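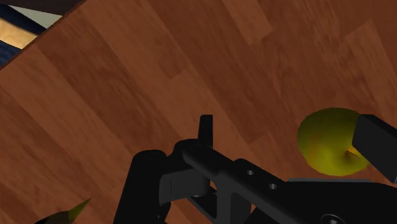
Written by the product support editor, Vundetti Kitchen Appliances
Last updated 5th October

Vundetti Countertop Grain Mill: Frequently Asked Questions

What does the mill grind?
Dry wheat, rye, spelt, barley, oat groats, rice, millet, buckwheat, dried corn and dried chickpeas. Popcorn kernels are accepted on the three coarsest settings only. Do not grind flax, sesame, coffee, nuts or any seed that leaves oil on paper when pressed. Oil glazes the stones and the motor will stall.

How much flour does it make?
On the medium setting the mill processes 90 grams of soft wheat per minute. Hard wheat and corn are slower. The hopper holds enough wheat for one standard loaf with some left over.

How many settings are there?
The dial has 37 click positions. Position 1 is the finest. Turn the dial toward fine only while the motor is running. Turning it with the motor off traps grain between the stones.

Does grinding heat the flour?
Yes, to some degree. Flour leaves the chute warmer than the grain that went in. Finer settings produce more heat. If you want cooler flour, chill the grain in a sealed container overnight and grind in two passes, coarse then fine.

What is the difference between the Drendton and the Coludton?
Both use the same motor and stones. The Drendton has a beech housing and a fixed chute. The Coludton has a molded housing, a removable chute and a lid switch that stops the motor when the hopper is opened. Stone sets fit both models. Hoppers do not.

How loud is it?
It is louder than a stand mixer and quieter than most impact mills. Sound level rises when the hopper is empty, so switch off when the last grain drops. A folded towel under the feet is not recommended, as it blocks the air intake on the base.

Can I wash the stones?
No. Water gets into the stone and the next batch will paste. Grind a cup of dry white rice on a medium setting, discard the result, then brush both faces. The hopper and the Coludton chute can be washed by hand. Dry them fully before refitting.

The motor hums but nothing comes out. What do I do?
Switch off and unplug. Empty the hopper, turn the dial ten clicks toward coarse, plug in and restart. If it still hums, unplug again, unscrew the upper stone counterclockwise and clear the packed flour with the brush.

How long do the stones last?
In our bench test one set ground 2,261 pounds of wheat before the output on position 1 became visibly coarser. Household use will normally fall well short of that.

How much does the mill weigh?
The Drendton is the heavier of the two. Lift either model by the base, never by the hopper. The Carrier, a padded tote sold separately, fits both models with the hopper removed.

What is covered under warranty?
Motor, switch and housing. Stones are covered against cracking, except where caused by stones or metal in the grain. Mills bought before April use the older warranty card, and the terms printed on that card apply.

Can I order parts directly?
Yes. Have the serial number ready. It is on the underside, next to the power cord. Orders over 200 dollars ship free within the lower 48 states.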